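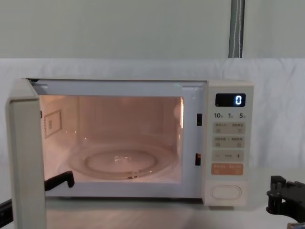 Notebook, two-arm cell, September

Started at half eight with the left gripper, as it was the one everybody was moaning about. Sumaiya had written "left finger lazy again" on the board and underlined it twice, so fair enough. The fingertip screws had backed off – not by much, but enough that the hooked end wandered when it pushed sideways on the microwave door. Took them out, cleaned the threads, a dab of the blue threadlocker, back in. Please leave them alone until tomorrow morning, I mean it!

While the finger was off I wiped down the slide and put fresh grease on it. Old grease was grey and gritty. We are at around 2000 door cycles since the last clean and I think that's too many, so I'd like to do it every 400 from now on and see if the grit goes away. Piyumi thinks 400 is fussy. We'll see.

Then the homing. After I'd powered up again the left arm threw fault 3029 (elbow position doesn't match stored value) and sulked. Spent ages on this before Si-woo wandered past and asked whether I'd let it warm up before homing. I had not. Ten minutes of slow joint moves, homed again, fault gone. I've now written WARM UP FIRST on tape on the controller lid, mostly for me.

Re-taught the door points after that, because with the finger seated properly the tip sits a touch further in than it used to:
- approach, behind the door on the left, by the lower corner of the opening
- hook
- swing to full open
- back out

The second arm stays parked low on the right while all this goes on. Don't be tempted to park it any nearer the button panel, Thilini tried that last month and the wrist cable caught on the way up.

Ran the open move 4 times at quarter speed and it was lovely, no scrape at all. At full speed there's still a little wobble at the end of the swing (you hear it more than see it). Might be the door hinge and might be us. Anwara has the stiffer finger pads on order from Banow and I'd rather wait for those than start fiddling with the gains.

Still to do:
- right gripper, same clean and same screws
- ask Piyumi where the long hex key went
- save the new points under Prilla, the old file is still the one that loads at start-up
- strain relief on the left wrist cable, it's starting to look tired

Stopped at ten past five, both arms left powered down.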